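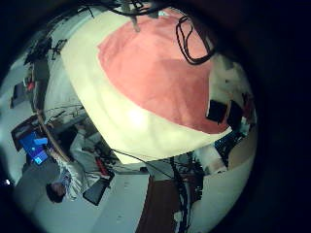 Wrist camera drops out during gripper comparison, left arm only

Status: resolved, monitoring
Opened by: Ximena Villalba
Component: wrist camera / USB
Grippers under test: Skamitz parallel (old), Panik soft-tip (new)
Controller: Kaltulon, stock firmware

Problem

Left wrist stream freezes for one to three seconds and then recovers. The controller logs "frame age exceeded" and holds the arm in position. The right arm runs the same task with no faults. First noticed after the change from Skamitz to Panik fingers on both arms. Task is shirt folding, two-arm, 60 second limit per trial.

Expected: frame age under 20 ms for the whole trial.
Observed: spikes over 2,000 ms, 16 of them in the first block of trials.

Steps tried

1. Restarted the camera service. No change.

2. Swapped left and right cameras. Fault stayed on the left arm, so the camera itself is good.

3. Swapped USB ports at the computer. Fault still on the left arm.

4. Lowered exposure and turned off auto white balance. No change in frame age. Put both back to default.

5. Moved the arm by hand through wrist roll with the stream open and no task loaded. Stream froze every time roll went past the two-thirds mark in the positive direction. Repeatable.
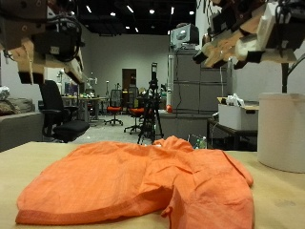 6. Ran the fold with wrist roll limited in software. No freezes, but the left gripper can't get under the sleeve at that angle and the trial times out. Not usable as a fix.

7. Refitted the Skamitz fingers on the left arm only, camera cable left as is. Freezes continued. The Panik gripper is cleared.

Cause

The camera cable was tied down too close to the wrist joint during the finger change. At high roll it pulls on the connector and the link resets. The slack on the right arm is longer and never goes tight.

Fix

Cut the tie, added a service loop, and tied the cable again one link further back. Checked full roll both ways by hand, then ran a full block with Panik fingers on both arms. No spikes logged.

Open items

- Left-arm trials from before the fix should be left out of the gripper comparison. Cáceres has the trial list.
- Add cable slack at full roll to the finger change checklist.
- Kaltulon reports a link reset as a late frame. Request filed for a separate error code.

Leaving this open until the September block is done.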